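Wednesday, Herance mill open day
By Emiliano Cuautle

Back from Herance, feet killing me, writing this up before I forget it all. Got the 8.10 bus from Yeo, which came at 8.25. Queue at the mill gate already. Tickets are a fiver, kids free, pay at the hatch and they stamp your hand. Mine has already come off on my sleeve.

First stop the yarn store. Cold in there, bring a jumper. Cones up to the ceiling, mostly undyed cotton, a bit of linen at the far end. Our guide had one of those voices that carries, just as well as next door is the weaving shed and you can't hear a thing once you're through. They do hand out ear plugs. Take them.

The shed was the best bit by miles. 50 looms when the place was at its busiest, 3 running today. The oldest is a Draltodness, painted grey, and it shakes the floor so much you feel it in your teeth. They were doing towelling on that one and plain sheeting on the other two. Warp on the towelling has 2,076 ends and every one gets drawn in by hand when they change over. Takes two people the best part of two days. I asked what happens if you get one wrong and the woman doing it just said "you start again from there". Fair enough.

Had waffle explained to me at last. The threads float over each other in longer and longer steps and then back again, so you get ridges and little hollows, and the cloth pulls in when it's first washed. They weave it wide to allow for that. Diamond patterns are the same sort of idea but the steps reverse – I lost the thread a bit there (sorry).

Finishing room was shut for the mornning, so no washing or pressing. Shame. There's a second tour at 2 that does include it, so go for that one if you can only do one.

Lunch in the canteen. Cheese pie, decent. Tea from an urn, less decent. Almost 147 steps up to the viewing gallery afterwards, or so the sign reckons, and I was not in the mood but went anyway. You can see right down the valley to the Grilance works and the old canal basin.

Shop is by the exit. Seconds bin is where to look, tea towels and hand towels mostly, small faults you would never spot. Card machine was down so bring cash. I came away with two towels and a bag of offcuts for dusters.

Next open day is in September, they said to ring nearer the time. Parking is on the verge, and it was mud today. Bus back is hourly untill six.

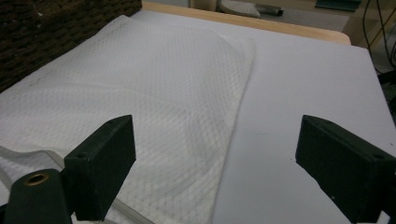 White cloth with a fine waffle-type weave, on a white tabletop.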